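Unit 6: Sorting small supplies
Storage and Organization, course notes

Reading for this unit: the Kovačević handout, page 71 to the end of the section.

Last unit dealt with shelves and drawers. The next step down is the small stuff that ends up loose on a desk: markers, pens, sticks, clips. The usual answer is a set of open containers kept side by side. Lids slow people down, so leave them off for anything used daily.

Points to keep from the lecture:

Pick the groups before you pick the containers. "Markers" is a group. "Things from the desk" is not.

See-through plastic lets you check the contents from the side. Tinted plastic still does this, and the tint works as a label — people learn "gray is markers" faster than they read a sticker.

Long items go in lengthwise. If an item has to stand on a slant to fit, the bin is too short.

Fill one bin before starting the next. An empty bin in the row is fine.

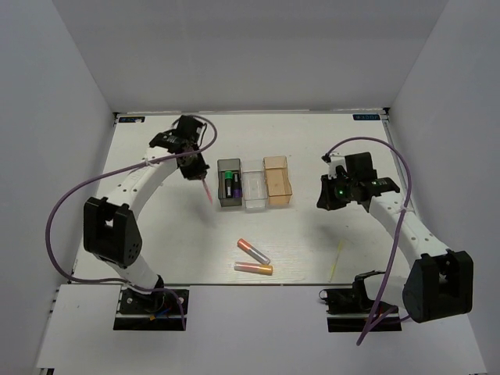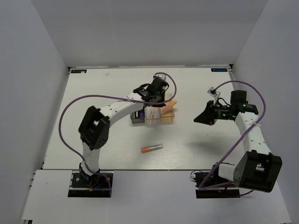
Najwa Khasawneh disagreed with the point about tint. In her view color only works while the same people use the desk, and a shared room needs written labels from the start. She would also put caps all facing one way, so that a marker can be picked by color without lifting it out.

Both are fair points for shared rooms. Use them in the exercise if they fit.

Exercise, due 13th March

Choose one drawer or desktop. Write down your groups, no more than 7. Sort everything into open containers and use them for a week. Then hand in one page on what ended up in the wrong place, and what you would change.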